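Dual arm cell, right gripper loses grip on the lever after a while

Started by shadi_d

shadi_d
Posts: 19

Looking for ideas before I take the gripper apart. We have a two-arm bench cell, both arms the same model, two-finger grippers. The job is a lever box: left arm steadies the box, right arm takes the handle and works it through its travel, then lets go and goes home. It ran fine from when we set it up until May. Now the right gripper starts to slip down the handle after an hour or so. It doesn't drop it, it just rides lower and lower until the angle is wrong and the program faults out.

Things I have done so far:
Cleaned the fingers with alcohol.
Raised grip force two steps.
Re-taught the grasp point.
Swapped the box for a spare. Same thing.

The fault is 2336, which the Hunia controller manual lists as "position deviation, tool axis" and nothing else.

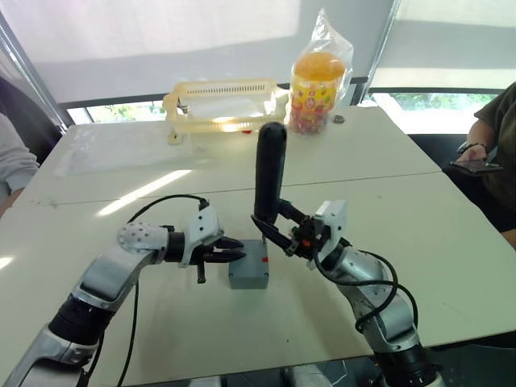 Fingers were my first guess and I still half believe it. The pads are the original ones and they look smooth to me, but the left ones look the same and the left arm never has to hold anything heavy. The left fingers are sitting open next to the box there and the right has the handle, and you can see how tall that handle is compared to where the fingers take it. The orange-red light on the right gripper was lit like that all afternoon, if that means anything to anyone. Manual is no help on the light either.

hchidiac

How old are the pads? We change ours at six months whatever they look like. Smooth is bad. They should have some texture when you drag a fingernail over them.

shadi_d

Older than that. Nearly 25 months, if nobody changed them before I got here.

hchidiac

Then order pads and stop there. Don't re-teach anything else until they're on or you will be chasing two problems.

Liv Solheim

I would look at the cables before spending money on pads. There are two of them on the outside of the right arm going around the elbow. If one of those pulls when the wrist turns, the arm fights it and you get a small drift at the tool. It gets worse as the day goes on because the cable creeps in its clips. I had this on a Haddadin cell and went through two sets of pads before I found it.

Easy check: jog the arm through the full lever travel by hand at low speed and keep a finger on the cable at the elbow. You will feel it go tight.

hchidiac

Cable drag doesn't make a gripper slide down a handle. It would throw the whole arm off, and he'd see it at home position too.

Liv Solheim

It would if the fingers are clamped and the wrist is being tugged. The fingers stay shut and the handle moves in them. I'm not saying the pads are good. At that age they probably aren't. I'm saying check the free thing first.

kmajali

Two questions.

1. Is the box fixed to the table or only held by the left gripper?
2. Do you check home position at the end of a run?

Your left fingers aren't on the box in that picture, so if the right arm is moving the lever at that point the whole box is going to walk.

shadi_d

1. Only held by the left gripper. No fixture. The picture is from the grasp step. Left is supposed to close on the box before any lever motion, there's a wait in the program for it.

2. I didn't, but I did just now. Right arm home is good. So is left.

kmajali

OK, then look at that wait. Is it a timer or does it wait on the gripper closed signal?

shadi_d

Timer. Half a second. I inherited it.

kmajali

Change it to the signal. If the left gripper closes a bit slow when it's warm, the right arm starts pulling on a box that isn't held yet. The box tips toward the pull and the handle slides in the fingers. Do that a few hundred times and you've got your drift, and you've polished the pads too.

I'd also put a fixture under the box. A plate with two pins is enough. Using an arm as a clamp is a waste of an arm.

Liv Solheim

Disagree on the fixture. If the point of the cell is for both arms to work together, a plate takes away half of it. Agree on the signal.

issa_h

Also you raised grip force two steps. Put that back. On worn pads more force squeezes the round handle out toward the fingertips. We run Stistemska fingers with a V groove for round stock and they hold at the lowest setting.

hchidiac

V groove is fine if he only ever grabs round things. Flat pads are OK for this if they're not 25 months old.

shadi_d

Update.

Jogged the right arm with my hand on the cables like Liv said. One of them does go tight near the end of the lever travel, not a lot. Moved the clip up and gave it more slack. Ran it after that and it still slipped, but it took until after lunch.

Then changed the wait from the timer to the closed signal. Grip force back where it was. Ran from 8 in the morning to 4 with no 2336. The handle still ends up a few millimeters lower in the fingers than where it starts, so new pads are on order.

The light is still on.

hchidiac

A few millimeters is the pads.

kmajali

Good. Post the light question in the Dundari section, there's a guy there who has the service sheets for those grippers.

shadi_d

Will do. Pads should be in next week, I'll measure again after they're on.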